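3.2 Choosing the bowl and the fruit

I spent far longer on the bowl than I ever meant to, and Sushil Nigam still teases me for it. Our question in this section is a small one: when people tidy pretend food off a table, does the shape of the container change what they put in first? We had started in February with plain straight-sided tubs, and our raters found them so dull that they hardly looked at them. So we moved to a peach-coloured bowl with a wavy rim like a flower's petals, and I'm very glad we did (Figure 1).
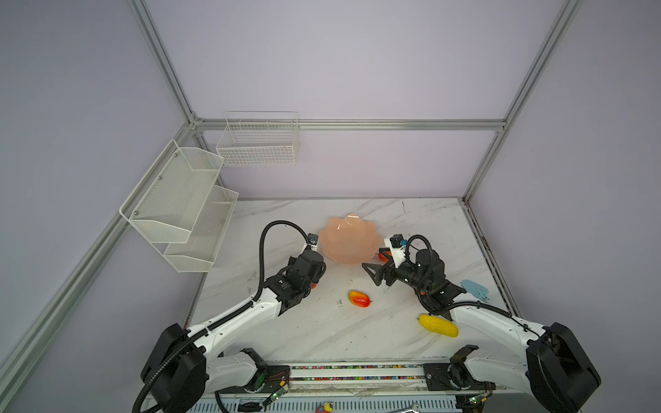 Toy food has its own troubles, mind you. A mango or a corn cob is one thing with one outline, and people agree on where it starts and stops. Grapes are a nuisance! We argued for ages over whether a bunch should score as one item or many, and Ásdís Norðdahl finally settled it – a bunch is one item, stem and all. That rule went into the scoring sheet on 03/10/2022 and we haven't touched it. It covers all 1,279 placements in the Pellonside set, and I rescored the 700 older ones by hand so that the two lots could be compared.
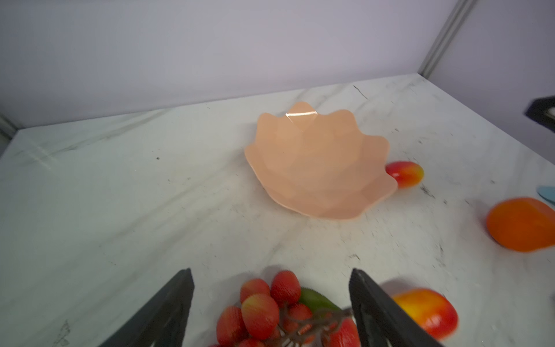
The other thing I'd pass on to anyone trying this is to mix the colours up less than you'd like to. Red and yellow turn up on the mango and again on other pieces of toy fruit, and in our pilot 8 raters kept swapping the names over, which made a right mess of the first table of results. We now let them say "red and yellow fruit" and sort out the rest afterwards from the position notes. It's slower, but I trust the numbers more. The scores by container shape are in Section 4, with the straight-sided tubs kept in as a baseline.

Figure 1. The scalloped bowl and toy food used in the tidying task.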